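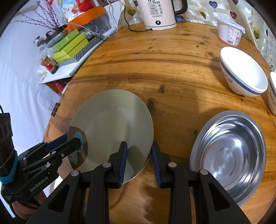 Photo: Kekon Pottery Studio

Section 3: Your first glaze firing

You've got through the bisque firing and you have a shelf of pale, thirsty pots waiting for colour. Now for the fun part! This section takes you from bare bisque to finished tableware in the Vimier 194 table-top kiln. Read it all the way through once before you plug anything in - it's much nicer to find out about kiln wash now than halfway through loading.

Before you start, you'll need:

Bisque-fired pots, wiped free of dust
Brush-on glaze that matches your clay's firing range
Kiln wash and an old flat brush
A damp sponge and a bowl of clean water
The three short props from the accessory bag (part no. 261)

3.1 Glazing

1. Wipe each pot with a barely damp sponge and leave it to dry. Dust makes glaze crawl, and it's a sad thing to open the lid on.

2. Stir the glaze well, right down to the bottom of the tub. Fotis and Garg brush-on glazes both settle if they've stood for a few weeks.

3. Brush on three even coats, letting each one dry to the touch. Change direction with each coat. On plates, start in the middle and turn the plate as you work outwards.

4. Add any pattern last. Squiggles, dots and loose outlines are great fun on a wide rim, and a bit of wobble suits them.

5. Wipe all glaze off the foot, and a little way up the side as well.

Note: Raw glaze looks nothing like the fired colour. Many greens go on pink or grey, so label your tubs and trust the test tile.

CAUTION: Only use glazes marked as suitable for tableware on anything you'll eat or drink from. Do not sand dry glaze, and keep food out of the room while you work.

3.2 Loading

1. Check that the kiln is switched off at the wall and fully cool.

2. Brush two thin coats of kiln wash on the top of each shelf. Leave the underside bare, or flakes will drop on the pots below.

3. Set the three props in a triangle and rest the shelf on them. It should sit without rocking.

4. Place the pots with a finger's width between them and the same again from the walls. Glazed pots that touch will fuse together for good. Plates may be stacked once they've been fired and cooled, but never in the kiln.

5. Close the lid and fasten the catch.

3.3 Firing

1. Switch on at the wall. The display shows the room temperature.

2. Press MENU until GLAZE appears, then use the arrows to pick the top temperature given on your glaze tub.

3. Hold START for 3 seconds. The red light comes on and you're firing!

4. Leave the kiln to finish its programme. You may hear clicking as the elements switch in and out - this is normal.

5. Wait until the display reads below 50 degrees before you lift the lid. I know. Go for a walk.

CAUTION: The outer case gets hot enough to burn. Keep children, pets and curtains well away, and never leave the house during a firing.

Note: If the display shows E-788, the lid switch has opened. Turn off at the wall, let the kiln cool, refasten the catch and start again from step 1.

For cracked shelves, pinholes and stuck pots, go to Section 4.

Guide last revised 01/05/2018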